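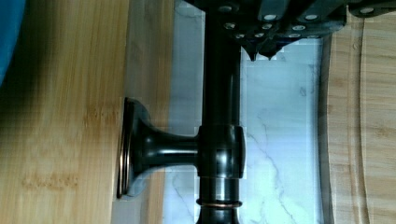

Burkia in dunkler Bronze vor hellem Marmor

Die Burkia und ihre Nachbarn: unsere Küchenecke nach einem Dreivierteljahr

Im November haben wir uns nach langem Hin und Her für die Burkia entschieden, und ich hatte Euch ja versprochen, irgendwann zu erzählen, wie es sich mit ihr lebt. Nun ist es Sommer geworden, entschuldigt bitte! Für 390 Euro darf man bei einer Armatur ein bisschen streng sein, finde ich, und trotzdem freue ich mich noch jeden Morgen über diesen fast schwarzen Glanz, der an den Rundungen ins Bräunliche geht. Besonders mag ich den schmalen kupferfarbenen Ring unten an der Säule — den hatte ich im Laden glatt übersehen.

Kalkflecken sieht man auf der dunklen Oberfläche leider schnell. Ich wische abends mit einem weichen Tuch drüber, Essig lasse ich weg, und damit komme ich gut zurecht. Die Montageanleitung dagegen ist eine Zumutung: 28 Seiten, und das Wichtige steht hinten.

Das Schränkchen Ernham

Eigentlich wollte ich nur eine Schublade für Kleinkram, und dann stand da dieses kleine helle Holzschränkchen für 76 Euro. Die Schublade läuft leicht, klemmt nur manchmal ein wenig, wenn es draußen sehr feucht ist. Oben ist Platz für einen Teller, bei uns der mit dem türkisen Rand, auf dem Zitrone und Maiskolben so nett aussehen. Davor liegt das Schneidebrett, und alles zusammen wirkt gleich viel wohnlicher als die nackte Arbeitsplatte vorher.
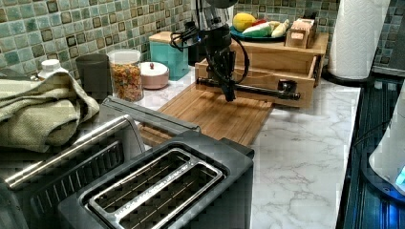

Die Dosen und der Rest

Zu den Dosen von Clundis kann ich mich kurz fassen (ich versuche es wenigstens). Die dunkelgraue runde ist mir die liebste, matt und herrlich unempfindlich, ich habe damals 12 Euro bezahlt. Das Glas mit dem weißen Deckel bleibt den bunten Frühstückscerealien vorbehalten, die in unserem Haushalt erstaunlich schnell verschwinden. Schade nur, dass man die Deckel nicht einzeln nachkaufen kann.

Der schwarze Toaster ist ein älteres Stück und durfte bleiben. Vor den grünlichen Mosaikfliesen macht er sich richtig gut, und das olivgrüne Geschirrtuch passt auch dazu.

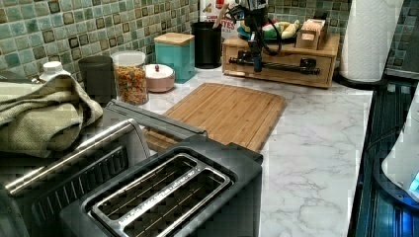

Toaster, Dosen und das olivgrüne Tuch vor dem Mosaik

Würde ich alles wieder kaufen? Die Burkia sofort, die graue Dose auch. Beim Schränkchen würde ich vorher noch einmal nachmessen, ein paar Zentimeter schmaler wäre bei uns praktischer gewesen.

Kategorie: Küche & Wohnen, Ausprobiert

Das könnte Euch auch interessieren
Hartono Brotkasten im Alltagstest
Marmor pflegen ohne Kummer
Geschirrtücher, die wirklich trocknen
Kleine Küche, viel Stauraum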